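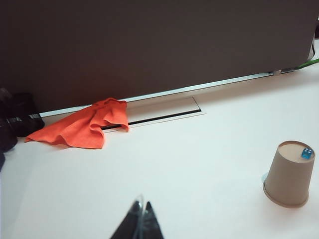

Wrist view over the practice table: orange cloth at the back, paper cup upside down on the right with a blue die on its base.

Stiter Tabletop Kit, Club Edition
Props, task cards and scoring sheets for school and college robot arm clubs

The Stiter Club Edition is a set of small objects and written tasks for teams that already have an arm with a two-finger gripper and a wrist camera. It contains no arm, controller or software. Teams use their own, and the task cards are written so that the same card can be run by hand control, by a recorded path or by a trained policy.

The set was put together for the Pawłowska Cup, a student manipulation contest, and follows the object list in the contest rules. Clubs that do not compete can use the cards as a term project.

What is in the box
Paper cups, brown kraft, sleeve of 35
Translucent dice, blue and clear
Microfiber cloths, orange
Task cards, 60, coated stock
Scoring pad, 100 sheets
Table tape for marking start zones

Not included: arm, gripper, camera, table, pens and pen holder.

Task levels
The cards are sorted into 3 levels. Level 1 covers single objects: pick a die from the table, move a cup to a taped zone, drag a cloth clear of a line. Level 2 stacks one object on another. The card most clubs start with has the cup rim down and the die on the upturned base; the team has to take the die off and leave the cup standing. Level 3 adds clutter and soft objects, and the start positions are set by the other team.

Scoring is per attempt. A dropped die ends the attempt. A cup that slides but stays upright on its rim costs one point. Time is recorded but only used to break ties.

Table requirements
Any flat, light-colored surface will do. Desks with a cable slot are allowed under contest rules, but the slot must be outside the taped zones. A die can fall into an open slot, and a cloth lying over one can catch on the edge of the plate when pulled. If the desk has a partition, leave enough clearance for the elbow of the arm at full reach.

Gripper notes
Fingertips should close evenly on a die without tilting it. Glossy fingertips may slip on translucent dice; thin rubber sleeves are permitted if both fingers are covered. For the kraft cups, set the closing force low and test on a spare. A crushed cup has to be replaced before the next attempt.

Camera notes
Translucent dice pick up the color of whatever is behind them and are harder to segment than solid ones. Fix exposure before a run – auto exposure tends to shift when the gripper fills part of the view.

Changes in this edition
Card 14 reworded. Cloths are now hemmed. The Mendavano cup sleeve has been replaced with a plain one of the same size. Older sets remain valid for the April round.

Ordering
Sold through Idlow to schools, colleges and registered clubs. Refill packs of cups, dice and scoring pads are listed separately. Single task cards cannot be ordered.

Page updated 8 March 2020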